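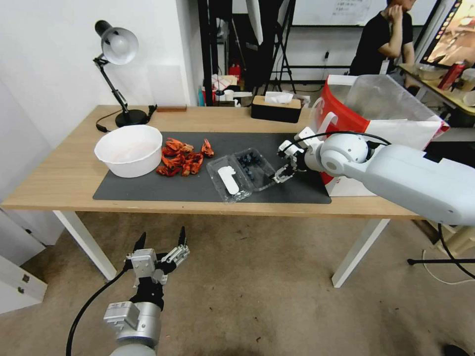

Questions we get about the Drondunska 1/48 flying boat kit, answered by Eino Keskinen. Last changed 13 December 2018.

## Is it really a new tool?

The box says so. The wings and floats look new to me. The engine parts have soft rivets and a mold seam I've seen before on an old Jekotau release, so I'd call it a partly new kit with new-kit pricing. Draw your own conclusions.

## The box claims 299 parts. Is that right?

It depends on what you call a part. That number includes the clear sprue, the paint masks and a second set of propellers marked "not for use." Take it as a box-top number.

## How accurate is the hull?

Less than the ads suggest. The step under the hull is too shallow and the bow is a bit fat. Most people won't notice once the beaching gear is on. If you're the kind who does notice, Cakia sells a resin bow, but I've only seen their own pictures of it, all taken from the same flattering side. I'd wait until someone builds one.

## Do I need the photo-etch set?

No. The seat belts are nice. The rest is flat metal standing in for things that were round on the real aircraft.

## Which serial goes with the gray scheme?

The sheet gives you 3,007 and 2,825. The instructions put 3,007 on the gray boat. Asmaa Benjelloun has two wartime prints that show 2,825 in a single light color and 3,007 in what looks like two. They're black and white prints, so neither of us will swear to it, but I trust them more than a painting on a box.

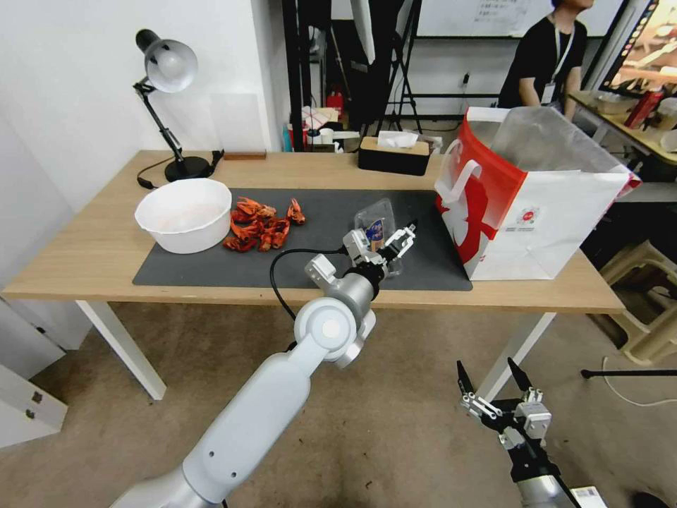
## What about the "exact match" paint set?

Exact match to what? I asked the seller which sample they worked from and got a link back to the same product page. Mix your own. A medium sea gray with a little white will do fine at this scale.

## Does it need nose weight?

Only if you leave off the beaching gear cradle. The instructions ask for five grams. Mine sat on its tail until I had nearly doubled that, so test with tape before you close the hull.

## Is the "limited run of 200" worth grabbing now?

The Hồ boxing was limited to 200 too, and it was back in the shops by March with a different sticker. Same plastic, one extra decal sheet. Buy it if you want the decals.

## Will you be reviewing the floatplane version?

If it comes out. So far there's one computer drawing and no price. I'm not clearing any shelf space.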